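Tuesday, bench 2, started 8:40

Budget day tomorrow so this is mostly shopping and sums, not much arm time. Adwoa wants the list by end of day, one page, no "nice to haves" hiding in the main table. Fine.

Where we stand: 1,004 left in the consumables and small equipment line until December. Nothing rolls over. The big line (grippers, compute, mounts) is separate and Adwoa Agbeko signs that one herself, but she wants our ask in the same doc so she can see both.

Scoop first as that's what we've been arguing over. Metal one stays for now. It's stiff, cleans up quick, and we already have it. Against it – mirror finish. From the wrist camera the scoop mostly looks like whatever is around it, bright streak down the inside, dark bands either side, and the edge you want to track is a thin line. Two options:

- buy matte scoops from Stisholm, they do a brushed one and a plastic one, 13 each
- bead blast the one we have, free if Plulau will run it with their next batch, but who knows when that is

Leaning buy. Even if the blasting works out we want a spare. Put down 2 brushed, 2 plastic = 52. Ask about lead time!! Last Stisholm order sat in customs paperwork forever. 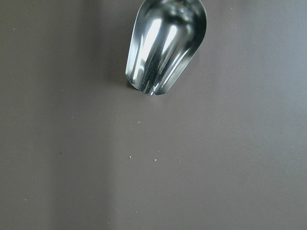 Second thing is cleanup between episodes. Pale grains on the taupe top get missed when you wipe in a hurry, and then they're in the next recording too. Want a small bench vac, the handheld kind with a soft nozzle, charging dock on the wall. Korletey has one at 70. Cheaper ones exist, the bearings go. Also a tray with a lip to go under the scooping jobs, didn't price it yet, check the kitchen supply place before paying lab prices for a baking tray.

Table surface – leave it. Came up again, somebody wants white laminate. No. We'd have to redo the lighting and the old data wouldn't match. Not this year.

11:15
Props. Went thru the kitchen set and wrote down what we'd replace if it broke tomorrow. Cups are the main wear item, the grippers are not gentle with thin plastic. Proposal is to buy them in full sets, same shape in all colors, and keep one set sealed. Buying singles later never works, the maker changes the mold or drops the color and then the set is mixed for ever. Bilora quoted 13 a set. Put down 4 sets, 52 again, easy to remember.

Play fruit fine. Cloths fine, wash them. Cutting board fine. Dish rack I want a second one, identical, even if it lives in the cupboard. If the rack bends every cup placing job changes. No price yet, need the model number off the underside.

Running sum small line: 52 + 70 + 52 = 174. Leaves 830. Rack and tray come out of that, then fingertip pads, then the rest stays in the line as buffer. Adwoa likes to see a buffer, I like to spend it, we'll see.

Big line. In order:

1. Spare gripper, complete, not just fingers. One spare covers both sides, checked the part number and left and right are the same unit. If one dies now we're down to a one arm lab until the repair comes back, and the repair quote alone took weeks last time. This is the one to fight for.

2. Cable managment. The loops between upper link and wrist are ok in most poses but they hang where the props are when the arms reach low. Want proper sleeves and clips with strain relief. Plulau makes a kit, two kits needed. Waiting on quote, chase Tuesday next if nothing.

3. Second workstation for the recordings. Can wait. Put it in as "next cycle" so it's at least been seen.

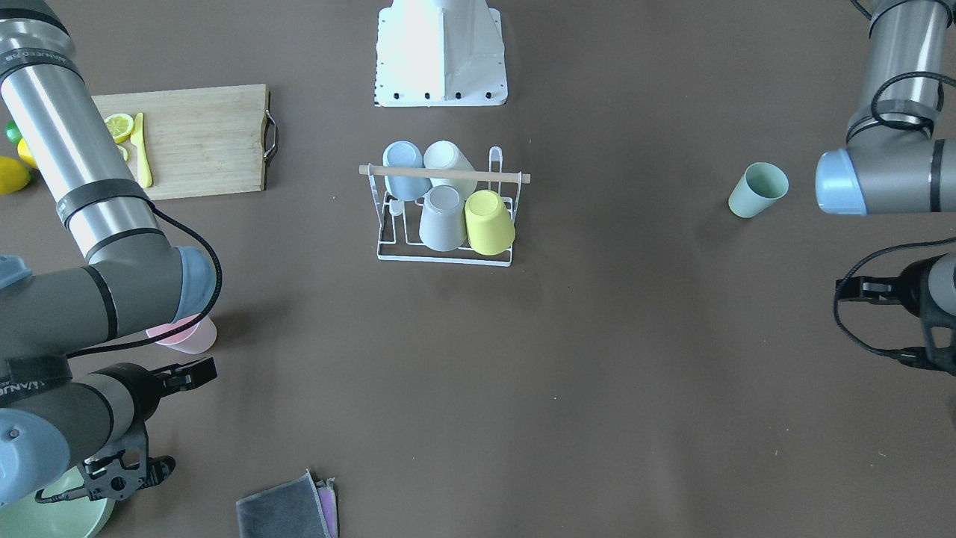 Kitchen set on bench 2, both arms over the table. Rack with four cups, mint one and pink one off it.

14:30
Talked to Adwoa by the kettle. Gripper spare: probably yes, she wants the downtime written up in hours, not adjectives. So need to dig the stoppage log out. Cable kits: yes if under the single quote limit, otherwise we need three quotes and that's a month gone. Workstation: she laughed.

She also asked if we could rent a gripper instead of owning the spare. Hadn't thought of it. Korletey does rentals on some of their stuff, will mail them. My guess is the rent eats the price inside a year but I should have a number and not a guess.

To do before 5:
- model number off rack
- mail Korletey re rental, and ask if the vac comes with the filter or if thats extra
- Stisholm lead time
- hours from stoppage log
- tray price
- fingertip pads, which hardness did we use last? check the drawer label before ordering the wrong ones again

16:50
Got the rack number. Stisholm says in stock, no date in writing though. Korletey no answer. Log hours half done, finish first thing and send Adwoa the page then.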